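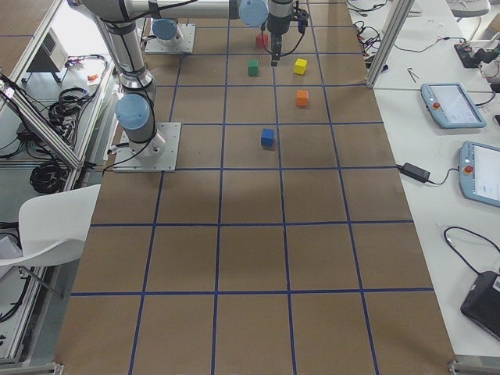 Drarnthorpe Automation Laboratory
Minutes of the Cell Maintenance Meeting
2021-01-30

The meeting opened with the minutes of the previous session, which were approved without change.

1. Work surface
The brown paper and blue tape grid on the two-arm cell were reviewed. Members noted that the tape wrinkles where strips cross and that the paper has begun to crease. It was agreed that the paper will be replaced after every 300 stacking runs, and that the grid will be laid again from the drawing kept in the Mustwood folder. Old tape is not to be covered with new tape.

2. Arms and grippers
The mounting plate bolts on both arms are to be checked monthly. The left gripper was recalibrated after run 19. The right gripper opened late on run 27, and a replacement cable has been ordered from Valente. Until it arrives, that gripper is to be used at reduced speed.

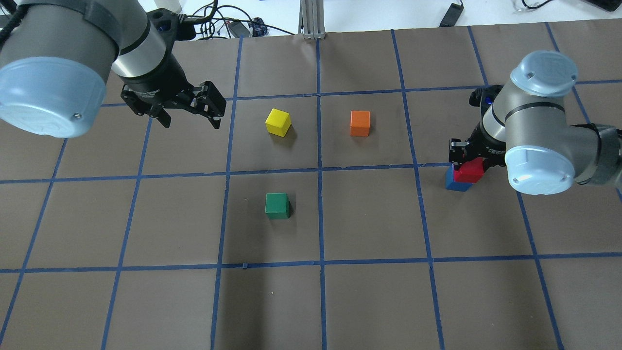 The stacking check with the five colored cubes remains the standard test after any work on either arm. A cube that shifts when released is to be entered in the log as a failed placement, even if the stack stands.

3. Cables and pendants
Sodunska has asked that loose cables on the side table be tied and labeled at both ends. This was accepted. The two teach pendants will also be labeled by arm — the present practice of tracing the cable back was considered unsafe. Emergency stops are to be tested at the start of each shift.

4. Other business
The request for 17 spare gripper fingers was deferred to March, pending a price from Valente.

The meeting was adjourned.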